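Rubber-tip fingers vs. bare fingers for picking thin flat parts, wrist camera setup

Asked by tkessel_lab

I am comparing two finger sets on a two-arm bench setup and would like a second opinion before I order more. Set A is the Pletari curved finger with the stock pad. Set B is the Visska finger with a thin steel nail on the inner face. Both mount on the same parallel gripper. The task is picking coins off a surface and putting them through a slot.

Results so far, 40 attempts per set, same controller gains, same closing speed:

Set A: 14 failed picks. Most failures are the coin sliding out as the fingers close.
Set B: 3 failed picks, but the release is worse. The coin sticks to the nail side and goes in crooked.

My second problem is the camera. It sits on the wrist and looks out over the fingers.

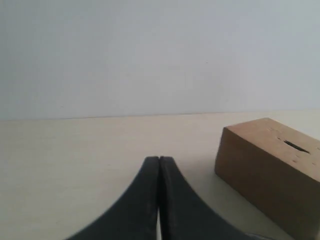

Finger closure is what I use to set the zero on each set, and I do it by eye from the wrist view. With the fingers almost closed, the tips look as if they touch while a thin bright line of tabletop still shows between them lower down. I can't tell whether that is finger flex, a bad mount, or the normal shape of the part. The encoder reads 1631 counts at that position on both sets, so the controller sees no difference. The slot in the wooden block runs diagonally in this view, and I have to rotate the wrist to line the coin up with it, which makes any error at the tips worse.

Is there a standard way to set zero on curved fingers? And is it worth staying with Set A if the picks can be improved in software?

Edit: the controller is a Baluyot, current mode, no force sensor at the tips.

Edit 2: a commenter asked what the pick side looks like. The coins are in a round steel tray with a raised rim, heaped toward the back, and the drop side can also be a cardboard box with a slot in the top. The coins overlap, so a straight vertical approach often lands on two at once. 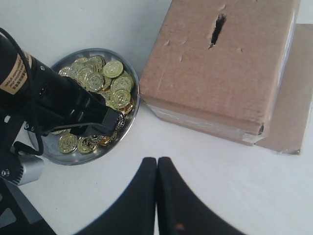 Leonie Costigan

Your two failure types are separate and I would test them separately. Sliding during closing is mostly an approach height problem. With a curved finger the contact point moves as the finger flexes, so if you zero at the tip and then pick with the lower part of the pad, you are working with an offset you never measured.

For zero, don't use the wrist view. Close on a feeler gauge at the tip, record the count, then repeat with the gauge lower down the pad. If the two counts differ, that difference is your taper. Store both and use the one that matches where you hold the part. A matching encoder reading on both sets only tells you the drive is in the same place. It tells you nothing about the pads.

On the heap: don't come straight down. Pick a coin that has a free edge, put one finger against the edge, and close with the other one. Tilt the wrist a few degrees so the leading finger gets under the coin. I would keep Set A for this, because the softer pad forgives a bad angle, and cut the closing current in the last part of the travel.

For the slot, insert the leading edge first and open only after the coin is past the lip. That should also help with the sticking on Set B.

mrdn_77

Get the Devisen fingers, they are better than both.

poldervaart

The answer above is no use without a reason. I have used the Devisen set and it is fine on blocks and tubes, but the tips are too thick to go between stacked coins.

One thing to add to Leonie's answer — check the camera mount before you trust anything you measured from it. Mine had worked loose by a small angle and the slot was off to one side in every run. I now print a small target, tape it to the table, and drive to it at the start of each session. If the tip misses the target, I redo the hand-eye calibration before recording any picks.

Also, report pick and release as two numbers. A finger set that picks well and releases badly will look average if you only log the full cycle.

tkessel_lab

Gauge test done on Set A. The counts differ between tip and lower pad, so it is taper or flex and the mount is fine. Will rerun both sets with the tilted approach and log release on its own line.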